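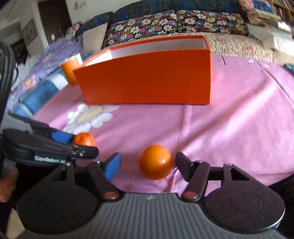
## "A regra tem de caber numa folha"

Mariann Bíró redige na Zikmont as normas para quem grava demonstrações com garras manuais, em casa, à mesa da sala. A primeira versão tinha sete páginas. A atual, em vigor desde abril, ocupa uma.

"As pessoas liam a primeira página e começavam a gravar", conta. "Cortei tudo o que não mudava o comportamento de ninguém."

O que ficou trata sobretudo da posição inicial. Os dedos da garra devem estar abertos antes de cada tentativa, e o objeto tem de ficar visível entre eles. Uma laranja pousada na toalha serve bem para verificar isso. Quem trabalha com duas garras mantém a segunda fora do caminho até precisar dela.

Benedek Gál, que revê as gravações na Fillgate, discordou dela num ponto: a toalha. Queria superfícies lisas e de uma só cor. "Perdi essa discussão", diz. "A Mariann perguntou-me quantas casas têm mesas assim." O texto final admite toalhas estampadas e exige apenas que não sejam trocadas a meio de uma série.

Do último lote, com 1000 gravações, foram aceites 962. Gál atribui a maior parte das recusas a movimentos demasiado rápidos. "Há pressa em chegar à caixa. Eu prefiro uma tentativa lenta e falhada a uma rápida que não consigo ler." 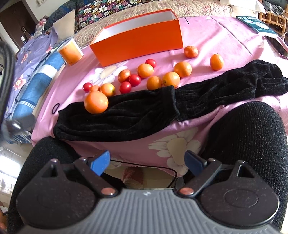 *Laranjas e tomates-cereja na mesa, com a caixa ao fundo.*

As tentativas falhadas também se entregam, assinaladas como tal. Bíró insistiu nessa cláusula depois de perceber que alguns participantes as apagavam por vergonha.

Sobre a segurança, a folha é breve: cabos afastados dos dedos móveis, pausa a cada seis séries, nada de facas. A Kukham pediu uma exceção para utensílios de cozinha e a resposta foi negativa.

"Talvez se reveja", diz Bíró. "Primeiro quero ver um ano de fruta."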